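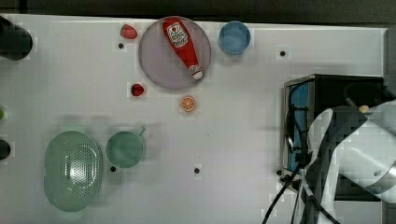
Melina Gkikas
May 11, 2022

Our council wants every household on "smart portions" by 2035. I've now read the whole plan, all 54 pages of it, so you don't have to. A few grumbles follow.

Melina Gkikas
The big claim is that families bin food because they don't know what a portion looks like. Do they? I bin food because the spinach comes in a bag the size of a pillow and I live on my own.

Melina Gkikas
Page 3 says 511 homes took part in the trial. Turn to the back and you find they filled in their own waste diaries. I'd have fibbed in mine. Wouldn't you?

Melina Gkikas
Then there's the app, Lukura. You tell it what's in the fridge and it tells you what to cook. So first I type in half an onion. Then it suggests soup. I had already thought of soup.

Melina Gkikas
Jordan Sedgwick asked at the January meeting what the app costs us each year. The reply was that figures would be shared "in due course". It's May, Jordan, have you had yours?

Melina Gkikas
Not a word in it about supermarkets, by the way. Nothing on multibuys, nothing on best-before dates on potatoes. There is a page on how to store herbs in a glass of water.

Melina Gkikas
Someone will say it's better than doing nothing. Maybe. We used to have a weekly food waste collection on my side of town and it got cut. Bringing that back would be dull and I suspect it would do more.

Melina Gkikas
Loukia Dimitriou has pointed out that the consultation is still open and the form is at the library as well as online. Fair enough, I'll fill it in. Question 3 only lets you choose between "support" and "strongly support", mind.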